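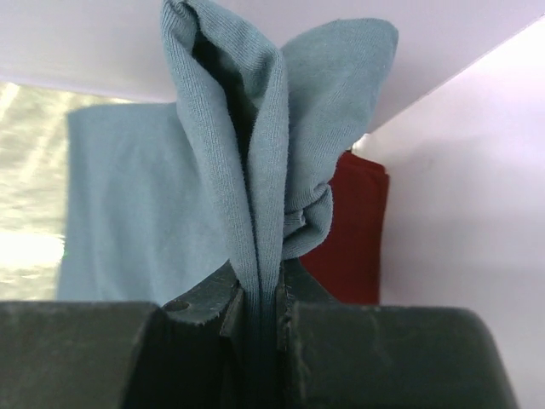
Open days should show the slow parts

I went to the Clundano open day on 15th May expecting a polished show. The robot sorted laundry, one piece at a time, and it took its time. A blue knit bunched up between the two gripper fingers looked nothing like the neat stacks in the brochure.

Irén Szénási, who ran the demonstration, let it go on without a speech. Some visitors drifted off to the coffee. I think they left too early. Cloth changes shape every time it is touched, and watching a machine deal with that told me more than any video has.

In March I saw the Revano demonstration — 5 minutes, all music, one box moved from one table to another. I learned nothing I could use.

Companies should run the dull version and let people stand close. I would go again.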